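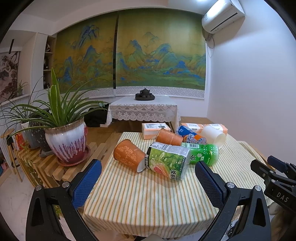 *Figure 1. Striped tablecloth with paper cups, bottles, a can and small wrapped packs before clearing.*

## Unit 4: Clearing and Resetting a Refreshment Table

Course handout, Tiltstead Hospitality Certificate. Read before the Tuesday practical.

### 4.1 Purpose

Refreshment tables are cleared in stages. Students are assessed on the order of work, the sorting of items and the condition of the cloth at the end. Speed is recorded but carries no marks in this unit.

### 4.2 First survey

Stand at the front edge of the table and look over all items before touching any of them. In Figure 1 the two orange paper cups lie on their sides, as do the green tea bottle nearest the front and the white translucent cup toward the back. Treat every container as if it still holds liquid until it has been lifted and checked.

### 4.3 Order of work

1. Remove open cups first. Lift each cup by the body and turn the mouth upward as it leaves the cloth.
2. Remove bottles and cans. Check that caps are tight before a bottle is placed in the crate.
3. Set wrapped packs aside. Sealed packs return to stock; opened packs are discarded.
4. Inspect the cloth, including the part that drapes over the front edge.

Cups are not to be stacked until they have been emptied at the sink. Bottles and cans go into separate crates - the Traller crates on the lower shelf are reserved for cans.

### 4.4 The cloth

A patterned cloth hides small spills. On a striped cloth such as the one in Figure 1, pass a dry white napkin along the direction of the stripes and examine the napkin for color. Any damp patch is blotted, never rubbed. Cloths that fail inspection are folded inward and placed in the linen bag.

### 4.5 Assessment

The practical carries 50 marks. A score of 21 or below requires a repeat session, to be arranged through the Tiltstead office. Students should bring a clean apron and two dry napkins.

**Reading for next week:** Unit 5, Storage of Sealed Goods, to the end of page 63.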